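# Insertion cell, shared shop – Wednesday
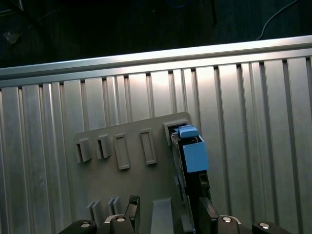 Felicidad Catacutan

Picked up at 7:40 pm where last session left off. Goal for the evening was to get the light blue block into the square socket at the top right of the gray board without me steering the last part by hand. Everything else on the board stays out of scope until that works. Jayson wants to do the tabs next. I don't, they are too small for the current grip and we will end up bending one.

**Setup as of tonight**

- Board lies flat on the slotted aluminum panel. It is rotated a few degrees from the rail. I left it like that. The approach should take its angle from the board and not from the rail, and if I keep squaring the board up by hand we never find out whether it does.
- Wrist camera on, exposure locked. Auto exposure was hunting on the panel highlights every time the arm moved.
- Controller is the old Manalo, firmware untouched. Do not update it. Nestor has the only known good copy of the config, and it is on his laptop at home.
- Gripper jaws: the ones with the checkered pad. The smooth pair is in the drawer under the drill press, in a bag marked Trollik for some reason.
- Payload set to the gripper plus block. It had been set to gripper only, which explains the sag Imelda wrote up two pages back.

**Frames**

Redid the board frame from scratch. Touched off on the top edge at both ends, then down the right side. The rounded corner is useless as a reference, so stay clear of it and extrapolate from the two straight edges. First attempt put the socket center visibly left of where it is. I had touched off with the tool offset for the smooth jaws still loaded. Second attempt good.

Note for whoever does this next: the offset file name is the same for both sets of jaws except for the last letter. I have renamed them `tool_checkered` and `tool_smooth`. The startup script in `~/cell/bin` points at the new names. If you have your own copy of the script, fix your own copy.

**Insertion sequence**

Current version:

1. Move to hover above the socket, tool axis normal to the board.
2. Zero the force reading. Wait for it to settle before going on.
3. Descend until contact, slow.
4. If contact comes early, back off, step sideways, try again. Spiral outward.
5. Once the cap end drops in, stop the spiral and push straight.
6. Stop on force limit or on depth, whichever comes first.
7. Open, retract straight up.

Step 2 was missing from the version I inherited. Without it the reading carries over whatever the arm picked up during the move, and the contact threshold trips in mid-air. Milagros had worked around this by raising the threshold, which made the contact check pass and also made it meaningless. Threshold is back down.

Step 4 is still the weak part. The spiral is in the tool plane, so any tilt of the block in the jaws turns the sideways step into a slightly diagonal one, and the leading edge drags on the socket rim. I can hear it. It is a dry scraping noise, quite different from the click when it seats.

**Runs**

Did not keep a proper tally. Early runs were all with me holding the pendant and stopping it by thumb. Failures in the order I noticed them:

- Block rotating in the grip. The stepped part on top makes it look longer than the bit you can actually hold, and I had been gripping too high. Moved the grasp point down. Better, though the jaws now come closer to the board at full depth, so the depth limit matters.
- Spiral finding the rim, reading it as the hole, pushing. Force limit caught it both times. Changed the test so it needs a drop in height as well as a drop in force.
- Lower jaw too close to the gray rectangular block with the slanted top. On the default approach the finger passes just beside it. Added a waypoint so the arm comes in from the other side of the board. It costs a little time per cycle and I don't care.
- One stall with no message at all. Power cycled. Could not reproduce. If you see it, write down which step it was on before you touch anything.

After the grasp change and the height test it started to seat on its own. Two clean insertions in a row with my hand off the pendant, then one where it spiraled to the limit and gave up properly, which I count as correct behavior. I nudged the board between runs to make sure it was not simply replaying a good position. With the frame re-taught after each nudge it copes. Without re-teaching it does not, and there is no reason it should, as nothing in the loop looks at the board yet. That is the vision step and it is Jayson's.

**Grip force**

Went back and forth on this. Too low and the block walks in the jaws during the spiral. Too high and the block cocks slightly as the jaws close, presumably because the pads are not quite parallel. Ended up near the middle of the range. The number is in the config with a comment. Would like to shim one pad and try again before anybody concludes anything about force.

Checked the screws on the jaw mounts while I was there. One took a little turn. No thread locker on any of them as far as I can tell. Nestor, did you mean to leave it off? If so, please put it in the README.

**Camera**

The view along the fingers is usable for seeing whether the cap has entered the socket. It is poor for judging depth. The bright ribs of the panel also upset the edge finder. It prefers the grooves to the board outline, every time, and reports a very confident angle that belongs to the panel. Options:

- Mask everything outside a rough board region.
- Put something matte under the board. Imelda has an offcut of black rubber mat from the Virnwood bench that would do.
- Move the lamp.

I would try the mat first. It takes a minute and needs no code. One caution: the mat will change the board height, so the frame has to be re-taught with it in place, and the depth limit as well.

Logging is set to 300 samples per insertion, counted from first contact. That was picked so the plots fit on the old screen. It truncates the long spirals. Leave it for now so that tonight's files can be compared with the earlier ones, but it has to go up before we tune the search.

**Cables**

Keep them away from the rail when the arm goes to its park position. I watched the clearance on the way back and did not like it much. Park position should move further from the floor side. Have not changed it, as the Enadent demo script also uses it and I don't know who still runs that.

**Open**

- Shim a jaw pad, repeat the grip force runs (me).
- Mat under the board, rerun edge finder (Jayson, or Imelda if she brings the mat).
- Spiral in the board plane instead of the tool plane. Should be a small change, the frame is already there. Me, unless Milagros gets to it sooner.
- Thread locker question (Nestor).
- Second copy of the Manalo config, kept somewhere in the building. Nestor again.
- Decide what happens after a failed search. At present it goes back to hover and waits for a key. Fine while someone is standing there.
- Pulling the block back out under robot control. Tonight I did it with my fingers after each run – tedious, and it probably shifts the board a hair every time. Needs a straight pull and some way to hold the board down. Clamps would get in the way of the fingers on the right side. Double-sided tape at the left end, maybe.

Shut down at 10:15. Arm parked, air off, pendant on its hook. The parameter set that worked is saved as `socket_blue_02`. The one before it is still there under `socket_blue_01` and is no good, I only kept it for the force plots.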